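Bench note 14: pulling and refitting a desktop CPU

Applies to the older office towers that come through the Brisunside bench, with full-size sockets and four memory slots. Allow up to 69 minutes for a first attempt, including cleanup.

## Before opening the case

- Shut down, switch off the supply at the back, pull the cord. Hold the power button for 3 seconds.
- Lay the case on its side, board facing up, on a surface that does not slide.
- Clip the wrist strap to bare metal on the chassis. Painted metal does not count.
- Run the machine for a few minutes beforehand if the cooler has not been off in years. Warm paste releases more easily.

## Removing the processor

1. Unplug the fan lead, then loosen the cooler screws in a cross pattern, two turns at a time.
2. Twist the cooler a few degrees each way before lifting. A straight pull can take the processor out of a closed socket.
3. Release the socket lever fully.
4. Lift the processor vertically by two opposite edges of the circuit board. Keep off the contacts and off the top of the heat spreader.
5. Put it straight into a holder or tray. Bench tops collect solder crumbs and screws.

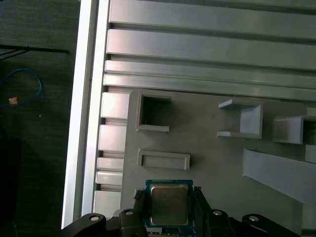 Edge grip on the processor; working space around the socket and memory slots.

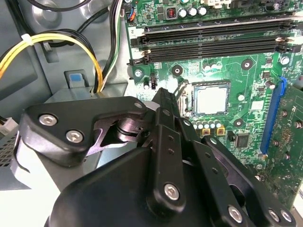
Rosalía Iglesias wrote back that the cooler twist in step 2 is fine for paste but wrong for old thermal pads, which tear and leave strips on both faces. She peels pads off with a plastic card after the cooler is out, and would warm the machine longer first. Step 2 will be split in the next revision.

## Cleaning and refitting

- Wipe the heat spreader with isopropyl alcohol on a lint-free cloth. Work from the edge to the middle so residue does not run over the side.
- Match the corner mark on the processor to the mark on the socket. It drops in under its own weight. If it does not, lift it out and check the orientation again.
- Close the lever, then apply a pea-sized dot of paste.
- Tighten the cooler in the same cross pattern. Stop when the screws bottom out.
- Reconnect the fan before the power cord.

Paste and cloths are in drawer 364. Used cloths go in the lidded bin by the door.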